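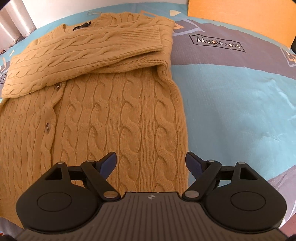 How does a robot learn to fold a sweater?
A person does the folding with a hand-held gripper, again and again, and the software learns from those recordings.

Bokenel has opened up its folding project, called Drukuto, and anyone who has ever fought with a pile of laundry should be excited! The first release came out on 25 March 2026 and holds 2,374 demonstrations, all done by hand in ordinary bedrooms on ordinary beds.

Knitwear gets the most attention. A chunky cable-knit cardigan is thick, stretchy and full of bumps, and its sleeves can end up almost anywhere – a lovely test for two small fingers that can only open and close.

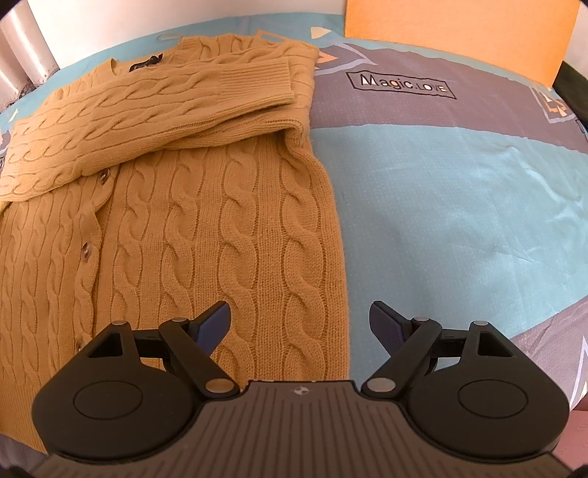 Bokenel's team spent 4 months on the recordings, working in 6 homes. New helpers practiced for around 30 minutes before their folds went into the set, mostly to get used to slowing down near cuffs and buttons. Patterned bedspreads were welcome, and so were creases. A robot that only knows a plain white table won't be much use in a real bedroom, and it's great to see a project start from there.

The partner lab, Ultodik, is now training a two-armed robot on the set. It plans to show its first results in May at the Balogun workshop, where visitors will get to record a fold of their own.

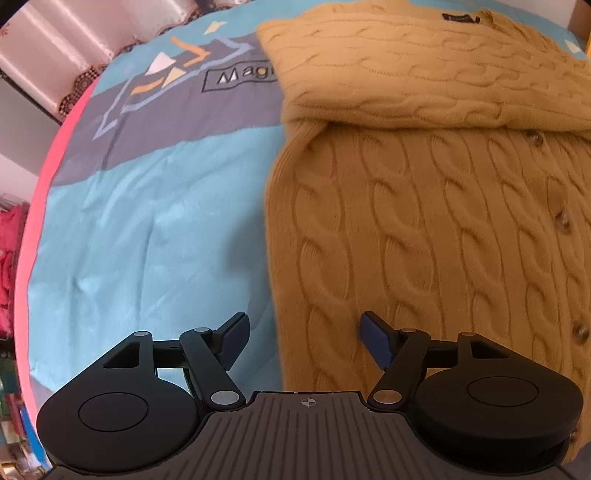
Can the same recordings be used for remote control?
They can be combined with it. Ultodik wants an operator to steer the arms from a distance when a fold goes wrong – those corrections would then be added to the training set.

Sign-up for the workshop opens on the Drukuto page next month.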